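**Jelport Opens Orders for the Dorik Hand-Held Gripper Set**

*Arruda, Jan 25, 2022* – Jelport is very happy to share that the Dorik set, the pair of hand-held grippers we have been building and rebuilding for longer than we care to admit, can now be ordered by any lab, school or workshop that wants to teach robots how to handle laundry and other soft goods. 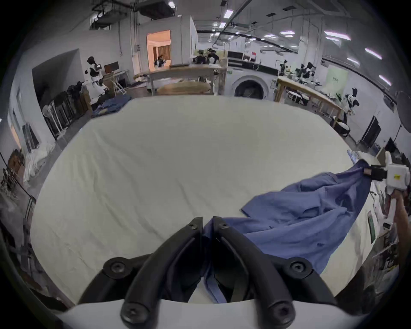 Dorik began with a simple wish to let people show a robot a chore with their own hands. Cloth was the test we kept going back to, and it's a hard one, as anybody with a full basket at home will tell you. A blue button-up shirt pulled out long between two of the grippers, one at each end, still has sleeves and folds that go wherever they please, and we wanted jaws that could take hold of a gathered bit of fabric and keep a person comfortable while doing it. The first trial, which we named Jetham, closed in November with 2831 recorded handling sessions, 537 of them on shirts alone, and we are grateful to everyone who lent us their arms and their patience.

Each set comes with 2 grippers, a charging dock, spare finger pads and a printed guide in plain English. The price is $355 a month on a one-year plan, shipping included, and our support desk in Arruda will gladly walk new customers through setup by phone.

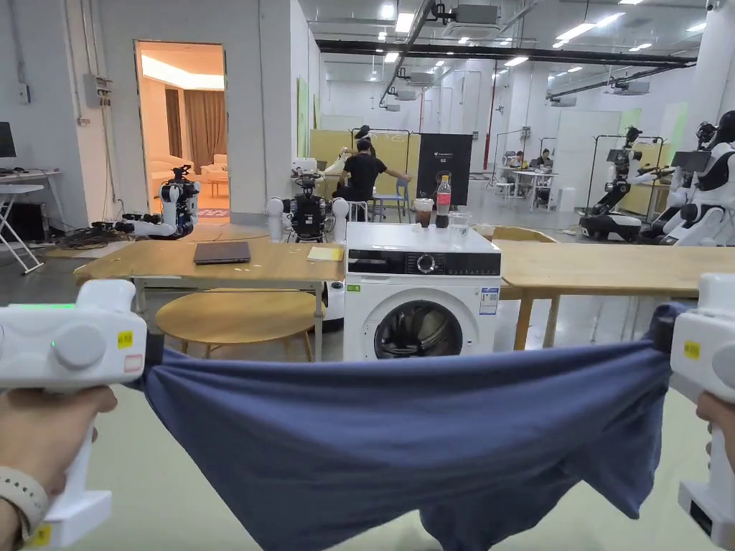 **Do I need to own a robot before I order?**

Many customers start without one. The grippers record on their own, and the sessions can be kept until a robot is ready to learn from them.

Orders placed before the end of next month also get a free half-day of remote training – bring as many colleagues as you like. To order, or just to talk things over, please write to the Jelport sales desk.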